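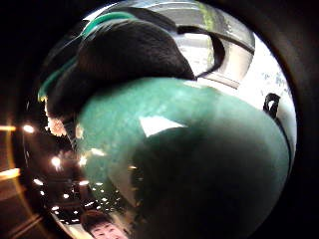 Hilfe & Service > Nähmaschinen > Gelöste Fälle

Ticket 1694: Unterfaden bildet Schlingen beim Nähen von Jersey

Gemeldet von: Min-kyu Seok
Maschine: Dirkel 251
Status: gelöst

Guten Tag, ich schreibe Ihnen wegen einem Problem mit meiner Dirkel 251. Ich bitte um Entschuldigung für mein Deutsch, ich nähe schon länger, als ich diese Sprache lerne.

Ich nähe zurzeit ein Kleid aus Viskosejersey nach dem Schnitt Masanja. Die Schulternähte waren gut. Seit ich die Ärmel einsetze, macht die Maschine auf der Unterseite große Schlingen, und nach ein paar Zentimetern bleibt der Stoff stehen. Auf Baumwolle näht sie fast normal, nur etwas laut.

Was ich bisher versucht habe:
- Oberfaden neu eingefädelt, zweimal, mit gehobenem Nähfuß
- Oberfadenspannung von 3 auf 5 gestellt, die Schlingen werden kleiner, aber sie gehen nicht weg
- neue Jerseynadel Stärke 80 eingesetzt
- Spule neu gewickelt
- Greiferbahn mit dem Pinsel sauber gemacht, es war viel Flusen darin

Das Garn ist von Grornier, Polyester. Im März habe ich mit dem gleichen Garn ein Hemd genäht und hatte keine Schwierigkeiten.

Antwort vom Service (Gesa):
Hallo, danke für die genaue Liste. Schlingen unten kommen meistens vom Oberfaden, auch wenn man zuerst an die Spule denkt. Bitte die Spannung wieder auf 4 stellen, ein Stück festen, ungewachsten Faden doppelt nehmen und damit vorsichtig zwischen den Spannungsscheiben durchziehen, Nähfuß oben. Danach eine Probenaht auf einem Rest vom selben Jersey, schmaler Zickzack, Stichlänge 2,5. Welche Farbe hat das Garn, und ist es dieselbe Rolle wie beim Hemd?

Antwort von Min-kyu Seok:
Das Garn ist dunkelblau, eine andere Rolle, aber die gleiche Sorte. Ich habe den Faden durch die Scheiben gezogen, und beim dritten Mal ist ein kleines Stück Garn herausgekommen, vielleicht einen Zentimeter lang, in Weiß! Das muss noch von dem Hemd sein. Die Probenaht ist jetzt unten glatt. Der Stoff wird aber am Anfang der Naht noch ein bisschen in die Stichplatte gezogen.

Antwort vom Service (Gesa):
Das war dann der Übeltäter. Für den Nahtanfang: beide Fadenenden beim ersten Stich nach hinten festhalten und einen Streifen Seidenpapier unter den Jersey legen. Den Nähfußdruck würde ich eine Stufe lockerer stellen.

Antwort von Min-kyu Seok:
Mit dem Seidenpapier geht es sehr gut. Beide Ärmel sind eingesetzt, den linken musste ich noch einmal trennen, aber das war mein eigener Fehler. Sie können das Ticket schließen. Vielen Dank für Ihre Geduld.

Zuletzt aktualisiert: 10. Juli 2022

Kontakt | © Dirkel Nähmaschinenservice | Nach oben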